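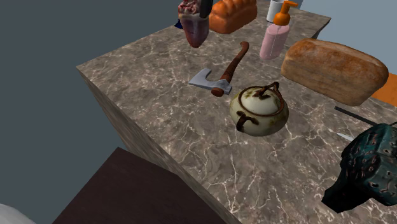
When I ask Liliana Rinaldi how her day begins, she answers that it begins with a kitchen that does not exist. She opens the simulator, looks at what the program has put on the counter during the night, and decides whether it is worth to keep.

Rinaldi leads the small data group at Murum, where a system called Destura is learning to pick up household objects on a spoken request. The group has three people. They prepare the scenes, perform the task with a hand controller, and save the recording as one example for the learning system.

"People imagine that we write rules," she says. "We wrote rules before, for two years, and I do not miss it. Now we show the task many times, and the quality of the showing is our work."

The objects are chosen by the program from a large library, and it has no opinion about what belongs together. A hatchet may lie next to a lidded ceramic pot, with a loaf of bread behind them and a pink soap dispenser at the back. Raw meat can come in the same scene. I ask if this is a problem for a system that must later work in normal homes.

"At first I wanted to clean it," Rinaldi says. "I am Italian, I did not like the meat near the soap. But when we made only tidy kitchens, the model learned the tidiness. It expected the pot always at the same side, and it reached there even if you asked for the bread."

The marble, the walls and the light are also changed between scenes, for the same reason. What she does remove by hand are scenes where two objects pass through each other, or where the requested object cannot be reached by the arm.

On a good day one operator records 288 examples. Not all of them stay. Her colleague Paulauskas watches every recording at double speed and marks the ones where the operator hesitated.

"We had a long discussion about hesitation," she says. "Paulauskas wanted to delete all of it. I said, leave the cases where the person made a mistake and corrected it, because the robot will also make mistakes. In the end we kept those and deleted the ones where somebody was only thinking about lunch."

The handles give her the most trouble. A curved one like that of the hatchet can be taken in several ways, and each operator has a habit. Since August the group follows a written guide of 18 pages, and a new operator spends the first week only with it and with the controller.

The tests with a real arm are done in Murov, in a room with an ordinary sink. The next one is planned for Tue 27 March. Rinaldi will bring the bread herself.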